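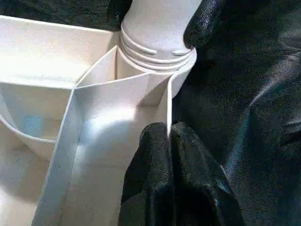 Work on a dark cloth or an old plastic sheet when you put together white plastic furniture. It saves the finish from scratches, and a dropped clip shows up against it.

Stand a pole in its collar before you push it home. Turn it until it sits straight, then press down with the heel of your hand. A mallet will crack the molding — I lost a Palholm side table that way in August.

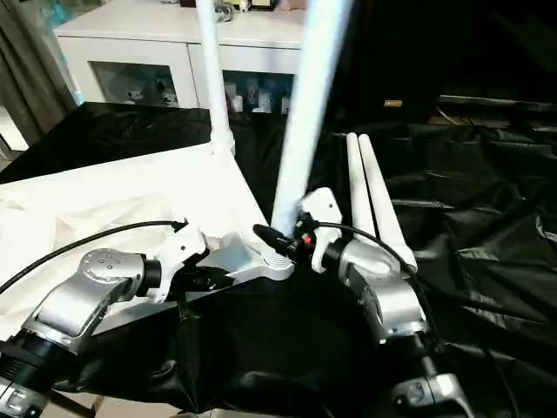 Keep one hand on the frame close to the joint while the other does the pushing. If you hold the far corner, the plastic flexes and the pole goes in at a slant. Diarmuid Coughlan rubs a little dish soap inside tight sockets and wipes off the extra afterward.
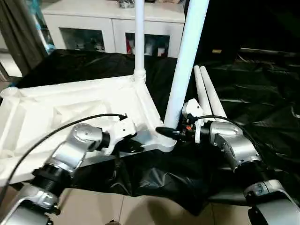
**Cleaning and care**

Scuffs on matte white plastic come off with baking soda on a damp cloth. Rub lightly, rinse and dry. Skip scouring pads — they leave the surface rough and it picks up dirt faster.

Dust settles in the ribs around a collar. An old toothbrush gets it out.

Check every pole for wobble after 4 weeks of use and press down any that have worked up.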